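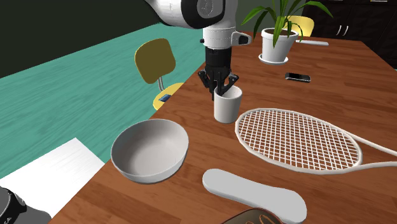 How to check an old dining car menu before you pay for it

Sellers love the word "original". I'd ignore it and look at the staples first. Rust should have left a faint stain on the paper around them. Clean, bright staples in a card that has gone brown want explaining.

Next, take a ruler. Reprints are often trimmed a few millimetres short, and a seller who won't measure the thing for you has told you enough.

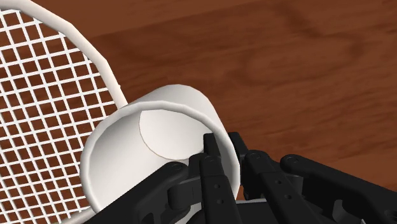

Then read the prices. A cover can be copied well while the inside pages come from another year, and I have seen a Dernolero lunch card at 80 pounds with a breakfast sheet tucked into it. Milovan Pavlović reckons a magnifying glass settles most arguments - look for printing dots where there ought to be solid ink. I'm less sure. Some genuine cards were printed with dots too, so treat it as one test out of several.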